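Kokera Letter
Newsletter of the Kokera toy lending room, Maltau
February 3, 2024

Play food: how to wash it, store it and bring it back

After the winter holidays we receive many play kitchens back, and with them come the same questions as every year. How should I wash the vegetables? My daughter has chewed the bread, is it a problem? Can I keep the set until the birthday party? I have tried to collect my answers in one place, so that you can keep this page on the refrigerator and look at it when it is needed.

First I would like to say a few words about why we lend so much play food. When I moved to this country my older son was three years old and he did not speak the language of the other children. In the sandbox it was difficult for him. But at the play kitchen in the kindergarten he could hold up a tomato and another child would say the word, and then he would say it also. After some weeks he was selling soup to everybody. The soup had a very high price. I have liked play kitchens since this time, and when we opened the lending room in the old post office I asked that the first shelf would be for cooking.
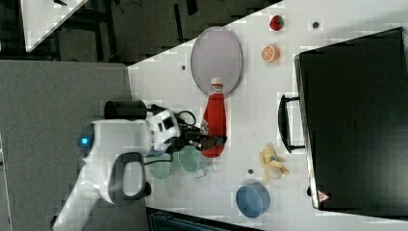

Ketchup, ready for the next meal.

Now to the washing. For hard plastic food, warm water and normal dish soap are enough. Do not leave it to soak overnight. Many pieces are made of two halves, and the water goes in through the joint and stays there. After one week it has a smell, and in a warm room it can grow black spots that we cannot remove. Wash it quickly, shake it well, and put it on a towel with the joint facing down. If you hear water inside when you shake, press the piece gently with the joint toward the sink and wait.

The dishwasher is not a good idea for our sets. Some parts survive on the upper shelf, but the thin plates become curved and then they do not stand on the table anymore. We had a whole tea service from Tostach which came back in this shape. The family was very sorry, and the children now use it as boats.

For wooden food please use only a damp cloth. A drop of vinegar in the water helps against sticky fingers. Dry the wood immediately, and do not put it on the radiator, as the paint will crack at the edges. The pieces which are held together by small fabric dots, for cutting with the wooden knife, need some extra attention. Hair and dust collect in the dots and after some time the carrot does not stay together. I clean them with an old toothbrush, always in the same direction.

Felt and plush food takes the most time. I wash ours by hand in cool water with a little wool soap, and I press it between two towels. Do not twist it. The stuffing will move to one end and you will have a banana with a big head. It must lie in the air until it is dry also in the middle, and this can take two days in winter. In July it is ready by the evening.

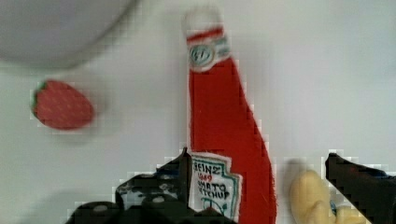
Kokera Letter, page 2

Storage is the next subject. The boxes have a lid for the transport, but at home it is better to leave the lid open, especially in a basement or a room without heating. Please do not use plastic bags with a knot. A flat box is also better than a deep one for small children, who otherwise turn everything over to find the one egg. In our home we used the bottom drawer of the real kitchen. My son could take out his things while I was cooking, and I could close it with my foot.

You do not need to lend the biggest set. The small box weighs 700 grams and fits in a bicycle basket, and for one or two children it is sufficient. The large box is heavy to carry on the bus, and it is meant more for childminders and for parties. If you would like it for a birthday, write to us two weeks before. The Choo market set, with the paper money and the scale, is always the first one to be gone.

About the chewed bread: we do not charge for marks of teeth. If a piece is broken so that it has a sharp edge, or if a small part has come off, put it in the envelope inside the lid and write on the list which piece it is. Then I can take it out before the next family receives the box. Please do not repair with glue at home. The glue can be the wrong kind for a toy which goes in the mouth, and I cannot see afterward which one was used.
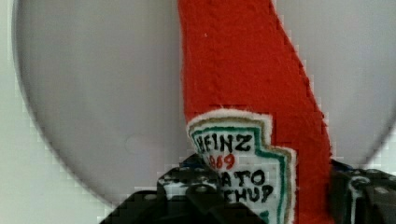
When you return a box, plan a little time for it. We go through the list together at the counter, and if the pieces are already clean and dry it goes fast. If they are wet, I must spread them in the back room and the next family has to wait. A missing piece is not a tragedy. Most of them are found under the sofa in the spring, and you may put them in our mailbox without any explanation. Last year someone returned a fish by regular mail, with a stamp directly on the fish.

Some parents ask me also what to play, if they did not have such toys themselves. You do not need to invent much. Sit down, be hungry, and order something. Children like it when the guest is difficult and sends the potatoes back. My mother played restaurant with us for 45 minutes every Sunday, with buttons and chestnuts on real plates, and I remember these meals better than many real ones. Older children enjoy writing a menu, and the spelling can stay as it is.
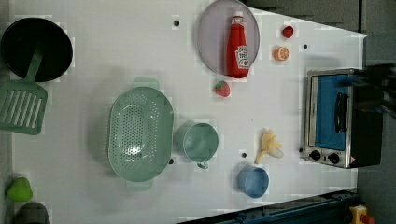
Can I mix pieces from two sets during the loan?
During the play you can mix everything as you like. Before you bring the sets back, please sort them again with the two lists, which you find inside the lids. If you are not sure where a piece belongs, put it in the envelope and we will look for its place at the counter.

For the next letter I would like to collect recipes from your children, real or not real. They can be dictated to a parent or drawn on paper. Put them in the blue mailbox beside the door of the lending room, with the first name and the age of the cook.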